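Nodden Wire Basket System
Section 4: Setting up a basket on a desk or worktop

4.1 Before you start

This section covers the free-standing use of the Nodden basket. For use on runners inside a cupboard, see Section 5. For wall rails, see Section 6.

Check that the surface is flat and clean. Grit caught under the basket will scratch lacquer and painted board when the basket is moved. Wipe the surface with a damp cloth and let it dry.

Check the underside of the basket for burrs. A small bead of weld is normal at the corners. A sharp point is not, and the basket should be returned to the shop.

You will need:
the basket
one base sheet
four clear pads (bag B)
inner boxes, as required (sold separately under the name Zolness)

4.2 Fitting the pads and base sheet

1. Turn the basket upside down on a folded towel.

2. Peel the pads from the backing strip and press one on to each corner of the underside. Hold each pad down for 14 seconds.

3. Leave the basket upside down for 16 minutes before turning it over.

4. Turn the basket the right way up. Slide one short edge of the base sheet under the lip at the end wall, then lower the rest.

5. Press the sheet flat from the centre outwards. If a corner lifts, take the sheet out and turn it end for end.

Note: Baskets made before October have no lip. In these the sheet simply rests on the wires.

CAUTION: Do not bend the sheet sharply. A crease cannot be removed and will hold dirt.

4.3 Positioning the basket

6. Place the basket towards the back of the surface, with its long sides parallel to the back edge. Leave enough clear space in front for work.

7. Push down lightly on each corner in turn. If the basket rocks, one of the pads is folded or missing. Go back to step 1.

CAUTION: Do not let any part of the basket overhang the edge of the surface.
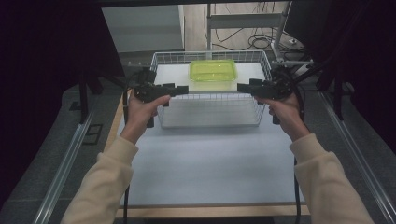
Inner boxes divide the basket and keep small items from slipping through the wire walls. Start with a single box and add others only when the contents are known. A box set in the back half, as with the lime-green one in the white basket, leaves the front half free for items in regular use. Coloured boxes are easier to pick out through white wire than clear ones, and a separate colour may be kept for each type of item.

4.4 Loading

8. Put the inner box in empty, then fill it in place.

9. Put heavy items on the base sheet, next to the inner box. Do not stand them on its lid.

10. Keep all contents below the rim if a second basket is to be stacked on top.

Maximum load, standard basket: 333 g per inner box.
Maximum load, small basket: 200 g per inner box.

Note: These figures apply to a basket standing on its pads. Lower figures apply to wall rails and are given in Section 6.

CAUTION: Do not lift a loaded basket by one wall. Hold it under both ends.

4.5 Cleaning

Take out the inner boxes and the base sheet. Wash them in warm water with washing-up liquid. Do not put the base sheet in a dishwasher.

Brush the wire with a soft, dry brush, then wipe along each wire with a damp cloth. Dry the joints at once. Scouring pads and bleach will damage the coating.

If the coating chips, touch in the bare metal with Listatier repair paint, white, and leave it overnight before use.

4.6 Spare parts

Pads, base sheets and repair paint can be ordered from Fekete, spares counter. State the basket size and whether the end wall has a lip.

Section 4 last revised 2023-11-30.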